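Tondeck Working Group on Simulated Manipulation
Minutes of the meeting held on 11th May
Meeting room 5, Gernora Building

Present: Iker Villalobos (Chair); representatives of the Simulation, Policy Learning and Evaluation teams; one observer from Wendby.
Apologies: the Hardware team, who were travelling.

1. Minutes of the previous meeting

The minutes were accepted with one correction. Under item 4, "success rate" should have read "rate of completed placements". The Chair asked that the two terms be kept apart in all future papers, as the first had been used in earlier reports to include trials ended by the operator.

2. Matters arising

The licence for the Majimbun kitchen set has been renewed until December. The Simulation team confirmed that no assets would need to be replaced before the present study closes.

The request for a second storage volume remains open. The Evaluation team noted that recorded trials are now kept at reduced image quality after scoring, and that full quality is retained only for trials in which the two scorers disagreed.

3. Report on the refrigerator task

The Policy Learning team presented its paper on reaching into confined spaces. The study concerns a single arm working in a simulated kitchen with the refrigerator already open. The task is to bring the gripper to a named shelf, take hold of a small object and withdraw without touching the shelves, the divider or the door bins.

Two methods were compared. In the first, the policy is trained on demonstrations alone. In the second, the same demonstrations are used, and each is replayed with small changes to the position of the arm's base and to the angle of the open door. Replays that end in a collision are discarded before training. Both methods began from the same 600 demonstrations, and each was tested on 16 kitchen layouts that had not been used in training.

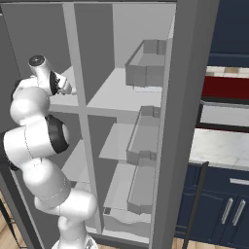
The team reported that approach to the upper shelf was satisfactory under both methods. The difference lay in what followed. Policies trained on demonstrations alone tended to withdraw along a straight line, whatever the position of the door, and the elbow of the arm was the part most often in contact. Policies trained with replays drew the wrist back first and turned the elbow afterwards. No instruction to do so had been included in the training objective.

The observer from Wendby asked whether the second method had simply been given more data. The team replied that a control had been run in which the original demonstrations were repeated without any change, so that the number of training steps was equal. The control did not differ from the first method by more than the spread between random seeds. The Chair asked for this result to be moved from the appendix into the main body of the paper.

A further question was raised on lighting and surface colour. The refrigerator interior in the present asset is pale grey throughout, and shelf edges are hard to separate from the back wall at low image resolution. The Simulation team agreed to prepare a version with stronger shading. It was noted that this should be treated as a separate condition and that existing results should not be replaced.

4. Scoring of trials

The Evaluation team reported that 1355 trials had been scored to date. Scorers work from recorded images and from the contact log, and do not know which method produced the trial.

Disagreement between scorers was confined mainly to trials in which the gripper came to rest outside the refrigerator without an object. One scorer had marked these as failed grasps and the other as trials not attempted. The meeting considered several such recordings.

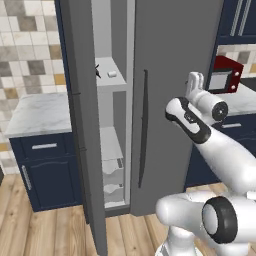

After discussion it was agreed that the position of the gripper at the end of a trial is not enough to decide the matter. The contact log must be consulted. Where the log shows that the fingers closed on any surface inside the refrigerator, the trial is to be scored as a failed grasp; where it does not, the trial is to be scored as not attempted. Trials already scored under the earlier wording will be reviewed by a third scorer.

The Policy Learning team asked that the time limit for a trial also be looked at. Under the present limit a slow but correct approach may be stopped before the grasp — this affects the second method more than the first, as its movements are longer. The Evaluation team preferred to keep the limit and to report the stopped trials in a column of their own. The Chair ruled in favour of the latter course for this paper.

5. Transfer to the physical arm

Discussion was brief in the absence of the Hardware team. It was recorded that no claim about physical performance would be made in the paper, and that the title should include the word "simulated". The observer stated that Wendby would be willing to provide a test kitchen, subject to a written request setting out the floor space and power supply needed.

6. Actions

Policy Learning team: move the control result into the main text and circulate a revised draft.
Simulation team: prepare the interior with stronger shading as a separate condition.
Evaluation team: issue the revised scoring note and appoint a third scorer.
Iker Villalobos: write to Wendby regarding the test kitchen, after consulting the Hardware team.

7. Any other business

The Simulation team asked that layout files be named by layout number only, as names containing the author's initials had caused two files to be loaded in the wrong order. Agreed.

The date of the next meeting will be circulated with the revised draft.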